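Visit report: Nutsugah flavor and extract works, Stedoscombe
Filed Aug 16, 2022, by Ekow Adjei

The Nutsugah plant makes vanilla extract, citrus oils and a line of water-soluble flavors for bakeries. It opens to trade visitors once a year, in July. I went with Khải La, who buys for our confectionery side. The tour took 3 hours including the tasting bench.

Receiving and storage

Vanilla beans arrive vacuum packed and are held in a dark room at 19 °C. Each lot is tested for moisture before it is released. Beans above the plant's limit go back to the supplier, since high moisture means less flavor per pound and a greater risk of mold. Citrus oils come in lined steel drums and are kept in a separate cold store. Drums are topped with nitrogen after each draw. Orange and lemon oils pick up a stale, turpentine-like note when they oxidize, and the staff keep a spoiled sample of each at the door for comparison.

Extraction

Beans are chopped, not ground. The guide explained that a fine grind packs down in the basket and leaves channels where the solvent runs through without doing much. The chopped beans are loaded into a stainless percolator, and a mix of ethanol and water is circulated through them at low heat. The finished extract is drawn off, filtered cold and rested in tanks. Batch size on the main percolator is 3624 liters. A smaller unit handles trial lots and organic orders, and it is cleaned and inspected before every organic run.

Spent beans are pressed to recover alcohol, then dried and sold as specks for ice cream.
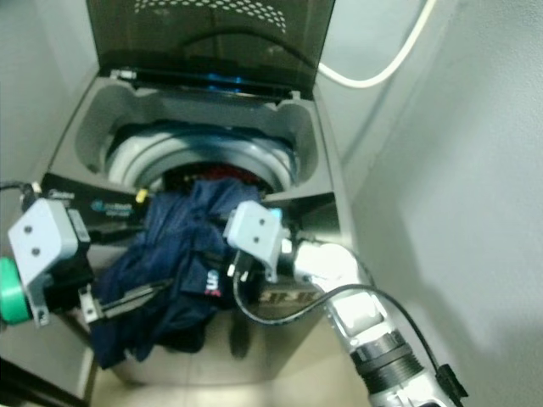 Clothing and odor control get more attention at Nutsugah than at other flavor houses we have visited. Vanillin and mint both cling to cotton, and a coat worn in the mint room can taint a vanilla batch by contact with open tubs. Coats are therefore color coded by room and may not leave the building. Washing is done with an unscented detergent and no softener. Staff are asked to follow the same rule for what they wear under the coat, and the handout for new hires covers washing at home. Its advice is ordinary: do not crowd the drum, and sort by color and smell. A top loader with a red item in among dark ones, and a navy piece hanging out over the front, would fail on the first point if all of it went in together. The handout also says to leave the lid up between loads so the drum can air. Dryer sheets are banned outright. Khải asked how this is checked, and the answer was a sniff test at the start of each shift, done by the room lead.

Compounding and filling

Water-soluble flavors are mixed on a propylene glycol base in the next hall. Oil-soluble flavors for chocolate and hard candy are made on a separate line with its own pumps and hoses. Water in a chocolate flavor will make the chocolate seize, so the two lines share no equipment. Weighing is by barcode. The scale will not accept the next ingredient until the current one is within tolerance.

The filler is a Fokico rotary machine. It was running small amber bottles during our visit. Caps are induction sealed. One bottle per tray is pulled for a torque check, and the result is written on a paper sheet that travels with the lot. The rest of the plant's records are electronic, and the guide said the paper sheet will go when the Handordale site has finished its own changeover.

Tasting bench

We tasted 92 percent of the list I had sent ahead. The missing items were seasonal and out of stock. Samples were given in sugar water and in a plain fondant. The single-fold vanilla was clean, with a slight woody finish. The double-fold was better in fondant than in sugar water, where the alcohol came through. Lemon oil was bright and had no off notes. The butter flavor was too strong at the stated dose, and Khải preferred it at half. Raspberry was flat in fondant and I would not order it.

Follow-up

Request specification sheets for single-fold and double-fold vanilla, including the alcohol content by volume.
Request a retained sample of lemon oil from the oldest lot in store.
Run the butter flavor at half dose in our caramel center and in one hard candy.
Ask whether the oil-soluble line can pack in pails. The guide was not sure.

Parking is at the rear gate. Closed shoes are required, and scent should not be worn.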